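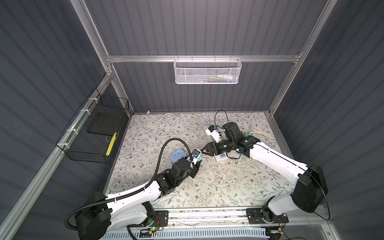 Getting stuff off the table and onto the wall

I have been meaning to write this one since we moved to Buten, and every time I sat down to do it there was no place to put the laptop. So that's the post, really. The table was full. The table has been full in every apartment I've ever lived in, and I decided this was the place where it was going to stop.

A bit of background for new readers. We came from a house with a garage and a basement and a weird closet under the stairs that swallowed anything you threw at it. The new place is on Reuter Street, over a shop, with tall ceilings and hardly any floor. I love it! The light is gorgeous and I can walk to the bakery. But there's one table, and it's where we eat, where I sew, where the mail lands, where the seed packets get sorted in spring and where somebody is always halfway through a jigsaw puzzle. You can't do all of that on one table unless most of it can go somewhere else fast.

My first idea was bins. I bought a bunch of clear plastic bins with lids, and they were fine, and they went under the bed, and then I never opened them again. I found out in December that I had bought tape three separate times because the tape was in a bin under the bed. If I have to kneel down and pull something out and take off a lid, I will just leave the thing on the table. I know this about myself now.

So then I started looking at the walls. We have so much wall! Ten-foot ceilings and I was living in the bottom three feet like a cat.

What goes on a wall and what doesn't

I got this wrong at first. I hung up everything I could hang up, and the room looked like the back of a hardware store (which I kind of like, but I don't live alone). After a while I took most of it down and only put back the things I had gone looking for during the week.

Scissors went back up. Tape, obviously. The measuring tape, pens that work, the little screwdriver for my glasses, the lighter, the good twine. The label maker did not go back up, even though I was so sure it would. I used it like crazy for one weekend and then it just sat there being heavy.

Wire baskets turned out to be my favorite thing by a mile. A white mesh one hanging off a rail, or a black one held on with cable ties, both do the same nice thing, you can sort of see into them. Not perfectly, but enough to catch a bit of blue or yellow and remember what you stuck in there. I had a solid metal bin up for a while and it became a pit. I found a birthday card in it that I'd bought, signed and never mailed.

If you can get a basket with a row of hooks on it, get that one. Keys, the tea strainer, a dog leash, whatever. I hung a set of measuring spoons on mine and it's the first time in my adult life I've known where the half teaspoon is.

The rail

I went back and forth on the rail for way too long. There's a shop out past the bridge called Naltik that sells shop fittings from places that closed down, and I'd go in there on my way home and stand in front of the same pile of metal rails and leave again with nothing. I finally bought one when they moved the pile closer to the door and I tripped on it.

It's not a fancy rail. It had somebody's old price stickers on it and I spent an evening getting the gunk off with cooking oil and a rag. But it's straight and it's strong, and it was so much cheaper than the Utuston system I had been drooling over online. (If you don't know Utuston, it's the one with the matching cups and the tiny shelves that click in. Beautiful. I had it in my cart for months. I priced out my wall and closed the laptop and went for a walk.)

Putting it up took two tries. The first time I drilled where I thought the stud was and it wasn't, and I got that awful feeling where the drill goes whoosh and there's nothing behind it. I put filler in the hole and had a snack. The second time I borrowed a stud finder from the shop downstairs and went slowly, and it has not budged since. I've hung off it with one hand to check, which I don't recommend and which made a noise I didn't love.

If you rent, ask first. Ours was fine with it as long as I fill the holes when we go. A friend of mine in a stricter building uses a free-standing frame that just leans on the wall, and I was a bit snobby about it until I saw it full of stuff and looking great.

Cable ties, my beloved

I used to think of cable ties as a temporary fix, the thing you do until you do it right. I've come all the way around on that. They hold, they don't scratch anything, and when you change your mind you snip them and start over. I've moved my baskets so many times this year that if I'd used screws the wall would be lace by now.

Use more than one per basket or it swings. Put them far apart from each other. And trim the tails with nail clippers instead of scissors, scissors leave a sharp little point and I have the scratch on my forearm to show for it.

The tablecloth problem

Okay, so once the table was clear I could see the table, and the table is ugly. It has a burn from the old owner and a wobbly patch where I once glued something with the wrong glue. When it was under a foot of mail none of this mattered.

I went looking for a cloth and came home with a floral one. Little flowers, thin stems, the sort of thing I made fun of when I was younger. I don't know what happened to me. I saw it folded up on the shelf and thought, well, that's pretty, and then I was at the register. Pale prints show less dust than plain white and they hide a small tea stain really well, and I say that as someone with a large number of small tea stains.

The wipe-clean kind is worth it if you do anything messy. I held out for real cotton for ages because it's nicer to the touch, and it is nicer! I was also washing it constantly. Now the cotton one comes out when people come over for dinner and gets put away right after, before anybody can do a craft on it.

One thing I'd warn you about is losing stuff on a print. I dropped a brown button on mine and spent ages patting the table like a blind mole. For sewing I lay down a plain dish towel first.

How long it takes to clear now

I got curious and timed it, from full craft mess to plates on the table, and it was five minutes. It used to be that I'd start clearing and give up and we'd eat on the couch with bowls in our laps. Five minutes is about what I can stand before I get bored and wander off, so I'm calling that good enough.

It does need a going-over now and then. The baskets fill up with receipts and rubber bands and those little bags of spare screws. I dump them out every so often while I'm on the phone with my mom – she talks, I sort, it works for both of us. Each one can have up to eight things in it before I stop being able to find anything. That's just me, your brain may be roomier.

What I still haven't figured out is paper. Mail, school forms, the manual for the toaster, the coupon I swear I'm going to use. I tried a hanging file and hated it. I tried a clipboard and it turned into one very fat clipboard. Right now there's a stack on top of the fridge with a rock on it, and the rock is nice, it's from the lake, but I don't think you could call it a system. If you've cracked this please, please tell me in the comments.

Next time I want to talk about the hallway, where we have too many coats and a door that opens the wrong way. I've got the paint already. The paint has been in the hallway for two months, so it's part of the problem.

Comments

Anonymous
The tape thing!! I have so much tape. I could wrap my whole house. I'm going to try the baskets this weekend if I can talk my husband into letting me near the drill.

Anonymous
For the paper, we put one nail in the kitchen wall and everything that needs doing goes on the nail. When it falls off the nail I do it or throw it out. Not pretty but it's been going for years.

Blog author
A nail! I have so many nails. I'm trying this tonight and the rock can go back to being a rock.

Anonymous
Do the cable ties get brittle? Mine outside on the trellis all snapped after one summer.

Blog author
Mine are all indoors and away from the window and I haven't had one go yet. I think the sun is what gets them. There's an outdoor kind, check the bag.

Anonymous
Is Naltik the one next to the car wash? Went by there and it was closed for lunch at three in the afternoon.

Blog author
That's the one. Their lunch is a moving target. I've had the best luck in the mornings.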